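Laskowska Tabletop Sorting Box
Gray cardboard, open top, sold in packs of 2
Sold by Usta Home Supply

An open box for empty drink bottles, sized to sit on a kitchen or coffee table while you clear up. Fill it, carry it to the recycling, bring it back. 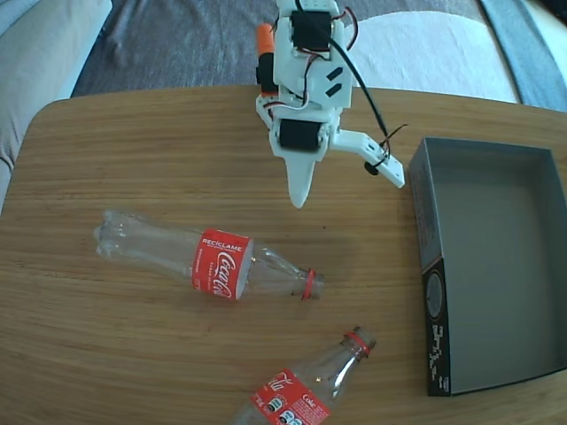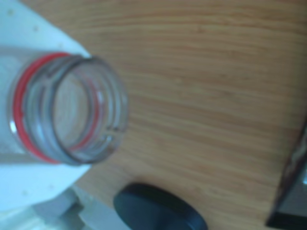
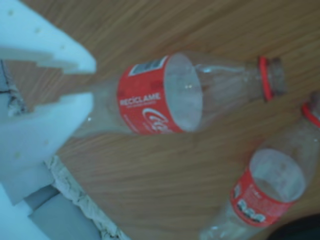
Clear plastic drink bottles on a wooden tabletop. The gray box is in the first picture.

What it holds
The box takes small empty plastic bottles laid on their sides. Put them in with the necks facing the same way and you will fit more. It is not meant for glass, full bottles or anything that drips. Bottles over 7 inches long will stick out of the top, which is fine for carrying but not for stacking.

Before you fill it
Empty each bottle and let it drain. Check your local rules on caps and neck rings. Some programs want the caps back on, and others want them in a separate bag. The ring left around the neck can usually stay where it is. Labels can stay on too unless your program says otherwise.

Details
Material: cardboard, gray inside
Lid: none
Assembly: none, ships ready to use
Pack size: 2 boxes
Case size: 6 packs

Care
Wipe with a dry cloth. Do not rinse or soak. If the bottom gets soft, flatten the box and recycle it with your other cardboard. We do not sell replacement bottoms.

Goes with
Ekell cap bags, roll of 100
Jerumero table mat, plain

Shipping and returns
Orders leave our warehouse in almost 2 days. Unused boxes can be returned in the original wrap. The larger floor-standing size is out of stock and is expected back in August.

Questions about case orders go to Yoon-hee Chae at the Usta order desk.

Page updated 11th April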